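발표자 노트: 양팔 로봇 셀, 사기 전에 적어 본 것들
(슬라이드 번호는 최종본 기준. 괄호 안은 말하지 말고 행동할 것)

슬라이드 1. 인사

안녕하세요. 점심 드시고 바로 오신 분들이 많은 것 같은데 졸리시면 뒤쪽 커피부터 한 잔 하고 오세요, 저 기다릴 수 있습니다. (물 한 모금)

저는 테스브리지에서 장비 도입이랑 예산을 맡고 있습니다. 연구자는 아니고요, 견적서를 읽는 사람입니다. 오늘은 식기 정리 작업용으로 양팔 로봇을 들이면서 제가 예산표를 몇 번이나 갈아엎은 이야기를 하려고 해요. 알고리즘 얘기는 거의 없습니다. 그쪽 기대하고 오신 분은 옆방에서 겐지 이시다 씨가 아주 멋진 발표를 하고 계시니까 지금 가셔도 안 삐칩니다!

질문은 중간에 하셔도 돼요. 다만 "그래서 총액이 얼마예요?"는 슬라이드 6까지만 참아 주세요.

슬라이드 2. 왜 식기였나

저희가 하려던 일은 단순했습니다. 급식이나 케이터링 현장에서 돌아온 숟가락, 포크, 나이프를 집어서 종류별로 나누는 일이에요. 사람이 하면 말 그대로 눈 감고도 하는 일이죠. 근데 로봇한테는 이게 꽤 고약합니다. 얇고, 반짝거리고, 납작하게 붙어 있고, 한쪽 끝은 둥글고 반대쪽 끝은 가늘고.

처음 기획안에는 "물체 분류 작업 일반"이라고만 적혀 있었어요. 제가 그걸 들고 예산을 짜려니까 도저히 안 되는 거예요. 물체가 뭐냐에 따라 그리퍼가 달라지고, 그리퍼가 달라지면 팔이 버틸 무게가 달라지고, 그러면 받침대도 달라지거든요. 그래서 매켄지 치점 씨를 붙잡고 물었죠. "뭘 집을 건데요? 딱 하나만 말해 보세요." 그랬더니 한참 있다가 "티스푼이요" 하시더라고요. 저는 그 대답이 그렇게 반가울 수가 없었습니다.

여기서 드리고 싶은 말씀. 장비 계획서 맨 위에는 물건 이름을 쓰세요. 카테고리 말고 물건 이름이요. 티스푼, 디저트 포크, 국자. 나중에 늘어나는 건 괜찮은데 시작할 때 비어 있으면 견적이 끝없이 부풀어요.

슬라이드 3. 견적서 두 장

(견적서 두 장 나란히 띄우기. 금액 부분은 가려져 있음, 확인할 것)

업체 두 군데에서 견적을 받았습니다. 메르네크하고 갈티츠. 두 회사 다 친절했고, 두 회사 견적서 다 저를 속이려는 의도는 전혀 없었어요. 그런데 형식이 너무 달라서 나란히 놓고 비교가 안 됩니다.

메르네크는 한 줄이에요. "양팔 시스템 일체." 끝. 깔끔하죠. 근데 일체가 어디까지냐고 물어보면 그때부터 메일이 오갑니다. 케이블은 들어가는데 케이블 고정 부품은 빠져 있고, 제어기는 들어가는데 제어기 놓을 선반은 빠져 있고요.

갈티츠는 반대로 항목이 33개였습니다. 볼트 세트가 따로 한 줄이에요. 처음엔 이걸 보고 한숨부터 나왔는데, 나중에는 이쪽이 훨씬 고마웠어요. 줄마다 "이거 우리한테 있나?" 하고 물어볼 수 있으니까요. 실제로 창고를 뒤져서 이미 있는 걸 지워 나갔습니다. 레몽드 라푸앵트 씨가 그 목록을 출력해서 형광펜으로 칠해 주셨는데, 그 종이가 아직도 제 책상 앞에 붙어 있어요.

그래서 저는 그 뒤로 한 줄짜리 견적을 받으면 꼭 이렇게 회신합니다. 여러분도 복사해 가셔도 돼요. "아래 항목의 포함 여부를 각각 표시해 주시기 바랍니다. 팔, 그리퍼, 손가락 예비품, 제어기, 비상정지, 카메라, 카메라 고정구, 전 구간 케이블, 받침대, 설치, 교육, 첫해 유지보수." 답장이 오는 속도도 보세요. 장비가 멈췄을 때 답장 오는 속도랑 대충 비슷합니다.

슬라이드 4. 한 팔이냐 두 팔이냐

자, 제일 많이 싸운 부분입니다. 싸웠다고 하니까 좀 그런데, 회의실에서 목소리가 커졌다 정도로 해 두죠.

카터 파케트 씨는 한 팔이면 된다고 하셨어요. 포크 집어서 통에 넣는 데 팔이 왜 두 개 필요하냐. 맞는 말이에요. 예산 담당으로서 저도 박수를 치고 싶었습니다. 매켄지 씨는 두 팔을 주장했고요. 납작하게 누운 숟가락은 한 팔로 잡기가 까다로워서 다른 팔이 도와줘야 하는 경우가 있고, 무엇보다 나중에 접시로 넘어가면 두 팔이 필요하다는 거였죠.

결국 두 팔로 갔는데요, 제가 설득된 이유는 접시가 아니었어요. 예비품 때문이었습니다. 같은 팔이 두 개면 한쪽이 수리 들어가도 나머지로 한 팔 작업은 계속할 수 있잖아요. 손가락 부품도 좌우 공용이면 재고를 한 종류만 들고 있으면 되고요. 이걸 돈으로 바꿔서 표에 넣었더니 두 번째 팔이 생각만큼 비싸 보이지 않더라고요.

단, 두 번째 팔을 사면 딸려 오는 것들이 있어요. 전원 용량 확인하셔야 하고, 팔끼리 부딪히지 않게 설정하는 시간도 사람 인건비로 잡으셔야 합니다. 저희는 이 시간을 처음에 0으로 적었어요. (웃음 기다리기, 안 웃으면 그냥 넘어가기)

슬라이드 5. 견적서에 안 나오는 것들

이 슬라이드만 사진 찍어 가셔도 오늘 오신 보람 있습니다.

첫째는 테이블이에요. 테이블이 무슨 예산이냐 하시겠지만, 높이, 깊이, 상판 색깔, 다 문제가 됩니다. 팔이 닿는 범위랑 상판 깊이가 안 맞으면 뒤쪽은 그냥 못 쓰는 땅이에요. 그리고 색깔! 밝은 상판에 반짝이는 식기를 놓으면 카메라에서 식기가 허옇게 날아갑니다. 무광 매트를 깔든지 조명을 바꾸든지 해야 하는데 둘 다 돈이에요. 큰돈은 아닌데 계획에 없으면 결재를 다시 올려야 하잖아요. 저는 돈보다 결재가 더 싫습니다.

그다음이 조명. 이건 테이블하고 묶어서 보세요. 천장등 반사는 도면에 안 나와요. 장비가 들어올 자리에 미리 가서 숟가락 하나 놓고 휴대폰으로 찍어 보시면 됩니다. 오전에 한 번, 오후 4시쯤 한 번. 공짜예요.

케이블도 있습니다. 팔이 움직이면 케이블도 움직입니다. 그리퍼에서 나온 케이블이 팔 바깥으로 둥글게 도는 경우가 많은데, 이게 물건이든 반대쪽 팔이든 뭔가에 걸리면 단자부터 나가요. 예비 케이블을 팔마다 한 벌씩 잡으세요. 길이는 실측하시고요. 카탈로그 길이 믿고 샀다가 한 뼘이 모자라서 다시 산 사람이 여기 있습니다. 네, 접니다.

손가락 끝 소모품. 식기는 금속이라 손가락 끝이 생각보다 빨리 닳습니다. 저희는 분기별로 교체비를 잡아 뒀고, 남으면 다음 분기로 넘기는 걸로 합의했어요. 이월이 안 되는 조직이면 처음에 한꺼번에 사 두시는 게 낫고요.

그리고 공간입니다. 테이블 위만 보지 마시고 테이블 아래, 테이블 뒤, 통로까지 다 보세요. 사람이 짐을 어디다 두는지도요. 수납장 하나 값이면 되는데 이 한 줄을 끝까지 빼먹는 계획서를 정말 많이 봤어요.

(질문 있는지 둘러보기. 시간 보고 5분 넘게 밀렸으면 슬라이드 7의 임대 얘기는 줄이기)

슬라이드 6. 숫자

드디어 돈 얘기입니다. 총액은 계약 문제로 공개를 못 해요. 야유하셔도 됩니다. 대신 소소한 숫자는 허락을 받아 왔어요.

예비 손가락하고 케이블 첫해분으로 잡은 금액이 1,865달러였습니다. 처음 표에는 이 줄이 아예 없었고요. 그리고 매트, 조명 갓, 선반 같은 잡다한 것들이 908달러. 이것도 처음엔 없던 줄이에요. 본체 가격에 비하면 귀여운 수준인데, 두 줄 다 없었다면 저희는 팔 두 개를 세워 놓고 매트를 기다리고 있었을 거예요.

기간도 말씀드릴게요. 발주에서 첫 작업까지 약 18주 잡으시면 마음이 편합니다. 업체가 말하는 납기는 상자가 문 앞에 도착하는 날이에요. 상자를 열고, 고정하고, 배선하고, 안전 확인받고, 그다음에야 포크를 집습니다. 저희는 6월에 시연을 약속해 놓고 역산을 했는데요, 다음부터는 절대 그렇게 안 하려고요. 날짜를 먼저 약속하면 급행 운송비가 슬그머니 들어오거든요.

표는 이렇게 나눠서 쓰시면 편합니다. 한 번 내는 돈, 매년 내는 돈, 고장 나야 내는 돈. 세 번째 칸은 위에서 깎으려고 하시는데, 그때는 "고장이 안 나면 반납하겠습니다"라고 적으세요. 신기하게 잘 통과됩니다.

슬라이드 7. 사느냐 빌리느냐

폰테스라고, 장비를 달 단위로 빌려주는 데가 있어서 거기도 상담을 받아 봤어요. 결론부터 말씀드리면 저희한테는 안 맞았습니다. 그리퍼를 자주 바꿔 끼우고 손가락도 깎아서 써야 하는데 임대 장비는 개조가 안 되더라고요.

그렇지만 아직 뭘 집을지 안 정해진 팀이라면 저는 임대를 권합니다. 몇 달 빌려서 이것저것 집어 보고, 그 경험으로 사양서를 쓰시는 거예요. 보험이 누구 부담인지, 반납할 때 원상복구 범위가 어디까지인지는 꼭 서면으로 받아 두시고요.

중고도 물어보시는 분들이 계신데, 팔은 괜찮아도 제어기는 조심하세요. 소프트웨어 지원이 끝난 제어기는 싸도 비쌉니다. 말이 이상한데 무슨 뜻인지 아시죠?

슬라이드 8. 작업 사진

(사진 띄우고 잠깐 멈추기. 말하기 전에 셋까지 세기)
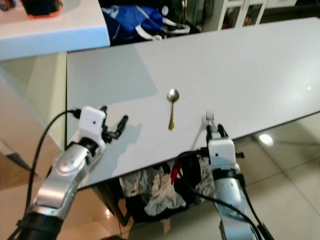 사진 1. 오른쪽 그리퍼는 포크, 테이블 위에는 금색 티스푼.

제가 아까 티스푼 얘기를 그렇게 했잖아요. 네, 바로 이 녀석입니다. 결재선에 계신 분들은 장비 사진을 보여 드리면 "멋있네" 하고 넘기시는데, 작업 사진을 보여 드리면 질문을 하세요. 질문이 나와야 예산 얘기가 시작됩니다.

포크 쪽을 한번 보세요. 흰 상판 앞에서 좀 흐릿하게 떠 보이죠? 제가 슬라이드 5에서 매트 매트 노래를 부른 게 이런 얘기예요. 상판 오른쪽 끝에는 빛도 좀 번들거리고요. 반대로 금색 티스푼은 잘 보입니다. 그러니까 견적 상담 때 업체에 샘플을 보내실 거면 제일 잘 보이는 것 말고 제일 안 보이는 걸 보내세요.

왼쪽 그리퍼는 손가락을 벌린 채로 비어 있습니다. 카터 씨가 보시면 "거봐, 노는 팔이잖아" 하실 텐데요. (카터 씨 쪽 보기, 와 계시면) 이 질문은 여러분 회의에서도 반드시 나옵니다. 그래서 두 번째 팔의 사용 계획을 표로 하나 준비해 두시라는 거예요. 어떤 작업에서 쓰는지, 안 쓸 때는 어디서 대기하는지.

검은 케이블도 양쪽 다 보이시죠. 그리퍼에서 나와서 한 번 휘었다가 팔을 따라 내려갑니다. 케이블 길이를 재실 때는 저 휘는 부분까지 넣어서 재세요. 제 한 뼘이 바로 저기서 모자랐습니다.

슬라이드 9. 돌아가서 해 보실 것

내일 사무실 가시면 종이 한 장 꺼내서 집을 물건 이름부터 쓰세요. 그 밑에 장비 들어갈 자리 치수를 적으시고, 콘센트 위치도 표시하시고요. 그리고 그 종이를 실제로 장비 옆에서 일할 사람한테 보여 주세요. 저희는 제이드 매클라우드 씨가 보자마자 "문이 이쪽으로 열리는데요?" 하셔서 배치를 통째로 뒤집었습니다. 발주 전이라 다행이었죠, 진짜로.

업체 회신용 문구랑 빈 예산표는 발표 자료 맨 뒤에 붙여 놨어요. 칸 이름은 마음대로 바꾸셔도 되는데 "고장 나야 내는 돈" 칸은 지우지 말아 주세요.

슬라이드 10. 예상 질문 (화면에는 "감사합니다"만)

두 업체 중 어디를 골랐냐고 물으시면: 갈티츠. 견적 형식 때문만은 아니고 예비품 납기가 짧았다고 답할 것. 메르네크 분들도 와 계실 수 있으니 예의 있게.

인건비 절감액을 물으시면: 아직 계산할 만큼 안 돌렸다고 말할 것. 괜히 추정치 꺼내지 않기.

접시는 언제 하냐고 물으시면: 매켄지 씨한테 마이크 넘기기.

(끝나고 어댑터 챙기기. 지난번에 두고 왔음)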